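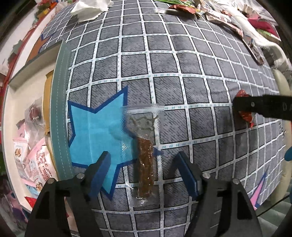
Handheld gripper over a small clear bag, snack packets on a bed cover

Rules for handheld grippers around food packets?
Posted by Gutora, 4/11/21

We record picking tasks in ordinary bedrooms with handheld grippers, using sealed snacks as the objects. Our written rules stop at "keep it tidy". What do other groups put in theirs about food, and about foam pads?

Du Plessis
Ours runs to two pages. The parts you want:
Sealed packets only. A split one goes in the bin and is not taped up.
Anything used as an object is never eaten afterwards. Mark it before the session.
Wipe the pads between homes and change them after 88 grasps. That figure is our own, it doesn't come from a standard.
Keep tissues and empty wrappers off the bed unless they are on the object list.
Get the householder's written consent for each room, including what is on the shelves.

Muter
just use empty packets with card inside, saves all the bother

Du Plessis
Card doesn't bend like the real thing. We tried it in August and threw out 22 recordings.

Avell
Agree on consent. Also write down who may stop a session. Ours says anyone in the room can.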